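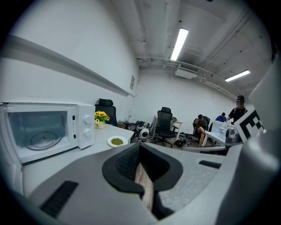

Food Science for Non-Scientists
Handout 4: Heating food with microwaves

Right, this is the handout to go with the September session. I've written it more or less the way I say it out loud, so if you were there you can skim, and if you missed it you should be able to catch up without borrowing anyone's scribbles. There's a bit of reading at the end and two things to try at home before we meet again.

What is a microwave anyway?

It's a kind of light, which sounds daft until you remember that radio, infrared and the stuff your eyes pick up all belong to one big family. They differ in wavelength. Visible light has a tiny wavelength, far smaller than anything you could measure with a ruler. The waves in a kitchen oven are a bit over 12 cm from crest to crest, and they wiggle 2.45 thousand million times a second. We write that as 2.45 GHz. Please learn the unit, as I'll keep using it!

Last time somebody asked whether microwaves are "radiation". Yes, they are, and so is the warmth you feel from a radiator. The question that matters is whether the radiation carries enough energy to knock electrons off atoms. X-rays do. Microwaves don't come anywhere near it. They can still burn you, in the same way hot soup can burn you, and that's why the door has a metal mesh in it. The holes in the mesh are much smaller than the wavelength, so the waves can't get through, but visible light can, and you get to watch your dinner.

How the food gets hot

A water molecule is lopsided. The oxygen end is slightly negative and the hydrogen end slightly positive, so in an electric field it tries to line up. Now flip the field back and forth very fast. The molecules keep trying to turn, they jostle the ones next door, and all that jostling is heat. That's really the whole trick. Fats and sugars join in too, though less eagerly, and dissolved salt adds a second effect because the charged bits get dragged to and fro.

You may have read that 2.45 GHz is the special frequency at which water resonates. It's in a surprising number of books and it's wrong. Water soaks up energy over a very wide range, and it would absorb more strongly at higher frequencies. If it absorbed too strongly, though, the outside of your potato would take the lot and the middle would get nothing. The frequency we use was picked partly because it was set aside for this sort of job and partly because it goes a sensible distance into food.

Which brings me to the other old favourite, that microwaves "cook from the inside out". They don't. They go in a centimetre or two, depending on the food, and fade as they go. Past that point the heat has to creep inwards by ordinary conduction, exactly as it would in a normal oven. A jam doughnut is the usual counter-example, and it's a good one to argue over – the dough is fairly dry and lets the waves by, and the jam is wet and sugary and grabs them. So the middle does get hotter, but that's down to what the middle is made of.

Hot spots and cold spots

Waves bounce off the metal walls and meet themselves coming back. In some places they add up and in others they cancel, and you get a fixed pattern of strong and weak patches, called standing waves. Turntables exist to carry the food through the pattern. They help a lot, but the dead centre of the plate just spins on the spot, so I always put things slightly off to one side at home.

Ice is the awkward customer. Its molecules are locked in place and can't turn freely, so it absorbs very poorly compared with liquid water. The first bit of a frozen block to melt then hogs the energy, heats up, melts its surroundings and runs away with it. You get boiling edges and a frozen core. Defrost settings on a basic oven get round this by switching the power on and off, leaving gaps for the heat to spread.

Power and time (the sums bit)

A lot of you said you dreaded this, so let's go slowly. Power in watts is energy per second. An oven rated at 1000 W output can put up to 1000 joules into the food each second. The mains draw is higher, as some energy is lost as heat on the way.

Worked sum: we want to take 250 g of water from 14 °C up to 64 °C. That's a rise of 50 degrees. It takes 4.2 J to warm one gram of water by one degree, so

energy = 250 x 4.2 x 50 = 52,500 J

At 1000 W, that comes to 52.5 seconds if every joule goes into the water. In practice it'll be longer. The cup warms up, some heat escapes, and small loads don't catch all the power. Have a go at redoing it for a 700 W oven (you should get 75 seconds) and then for a starting temperature of 11 °C with the same finish.

To try at home

First, take out the turntable, put a flat plate of grated cheese in on something that won't spin, and heat it in short bursts until patches start to melt. Stop there and let it cool before you touch it. Measure between the melted patches, and bring your numbers even if they look a mess.

Second, warm two equal cups of water, one tall and narrow, one wide and shallow, one after the other for the same time. Stir both before you take the temperature. Use a spoon you've kept out of the oven, please.

Reading

Chapter 3 of the course book, up to the section on steam. Skip the boxed maths unless you enjoy that kind of thing. Next session is browning, and why a microwaved pie crust goes so sad and floppy, so do have a look at the notes on surface drying too.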